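Lunch containers that survive a school bag?

Pruitt Parents Board > Food and Kitchen

flor_echeverri
Joined January, 15 posts

My youngest starts full days soon and I need something for lunches. We've been through two soft bags already, both mouldy in the seams. I'm leaning toward a hard-sided one with a proper handle. The light one with the pink handle is what I have at home now. It has some smudges on it but I don't mind that. 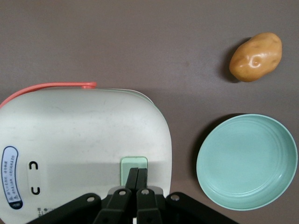
Re: Lunch containers
Category: Storage and Transport

somport_dad
Hard-sided is fine until it has to share a bag with a library book and a jumper. Ours cracked at the hinge in first term. I went back to a soft bag and wash it inside out every Friday-type end of week. No mould.

fidelina_ll
Disagree. I've never got a soft bag clean once yoghurt gets in the lining. A hard one you can rinse in the sink and leave on the rack. Check the latch before you buy, and get the kid to open it in the shop. Mine couldn't and came home with a full lunch for a week.

somport_dad
Fair point on the latch. I still think they take up too much room.

flor_echeverri
Room is my worry too. I'd like to lay everything out the night before on the big brown table and see what fits.
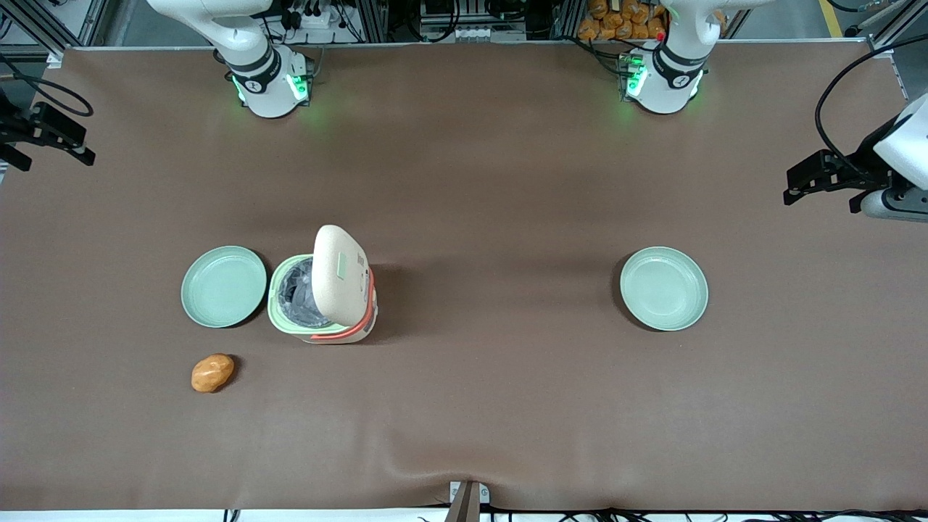 Re: Re: Lunch containers
Category: Packing and Prep

filtix
Packing the night before works for everything except cut apple. Put that in last, in the morning, with a bit of lemon. Sandwiches are fine overnight if the tomato is kept separate.

fidelina_ll
Lemon makes mine refuse the apple. Send it whole.

filtix
Whole comes back with one bite out of it.

flor_echeverri
Thanks all. Staying with the hard one for now and sending a mandarin. Does anyone freeze the water bottle? It's about 500 mL.

somport_dad
Yes, but only fill it two-thirds and leave the lid off till it's solid.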